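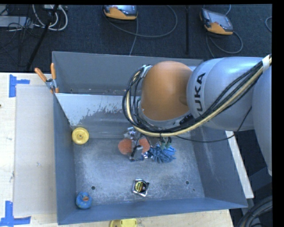
What goes in the bath toy tub, and what got thrown out

19 Aug 2024

I finally did the bath toys. They had been living in a bucket beside the tub since we moved to Clavurham, and before that in a net bag with suction cups that fell off the wall every second night. My sister had been asking me to write up how I sort things, and this is a small enough job to start with.

The rule in our house now is that anything that goes in the water gets looked at every couple of months. I didn't have that rule before. I had a bucket with a puddle in the bottom, and I had a smell, and I blamed the drain for most of the winter. I bought two bottles of drain cleaner before I thought to lift the bucket.

Ducks first

Rubber ducks are the worst offenders. If there is a hole in the base, water gets in, and it never properly comes out again. I squeeze each one over a white sink. If the water is clear, it gets another chance. If there are black bits in it, it goes straight in the garbage. I used to soak them in vinegar and boil them and so on, but you can't scrub the inside of a duck, and a new one costs less than the vinegar.

We kept the blue speckled one. It is my daughter's favourite, and I would have heard about it for weeks if it had gone. I sealed the hole with a dab of hot glue once it was bone dry. It doesn't squirt any more. She noticed right away and was cross until supper.

Stringy things

Anything with soft strands or fingers on it is a nuisance to clean but usually fine underneath. There is nothing hollow to trap water. The trouble is hair and lint. I run them under the tap, work a bit of dish soap through with my fingers, then shake them hard outside. Don't put them in the dryer. I did that once with a green one, and it came out as a lump stuck to a pillowcase.

They also pick up dust if you leave them on a windowsill to dry, and then you have to start over. Hang them from the tap or lay them on a clean towel.

Wheels and other bits that belong to something

Every toy box has a layer of parts at the bottom. Wheels, lids, one half of a plastic egg. I give these one month in a jar on top of the fridge. If the thing they belong to turns up, they go back on. If it doesn't, they go. The exception is anything round that a kid has decided is a toy by itself. Yellow wheels seem to do well here. They get rolled along the edge of the tub, and I am told they are pizza.

What I wash them with

Warm water, dish soap and an old toothbrush. My neighbour Poppy Hartley uses a cleaning tablet called Estix and likes it. I tried a couple of hers and found I still had to scrub afterwards, so I went back to soap. For the bucket itself I used baking soda and left it overnight.

Drying is where I used to go wrong. A quick wipe does very little. Things need a full day out on a rack with space between them, longer in December when the house is shut up and the bathroom fan can't keep up.

Where they live now

I got rid of the bucket. It went out to the garage and holds clothes pegs. In its place I have a wire basket from the Rangel closing-down sale. It cost 8 dollars, and water runs straight through it into the tub. It is not pretty, and one corner had a sharp end that I covered with tape. It hooks over the side, and my daughter can reach it, so she puts things away herself about half the time.

I had looked at a plastic organizer with drawers, the Dikix one, which was 50 dollars before shipping. It had a solid bottom in every drawer, so it would have been the same puddle in three places. Maybe good for dry toys.

Next job is the hall closet, which has winter boots in it that fit no one in this house. After that I will do the craft drawer, if I can get it open. There is a ruler jammed across the inside of it, and so far I have only managed to get two fingers in and pull out a glue stick with no lid.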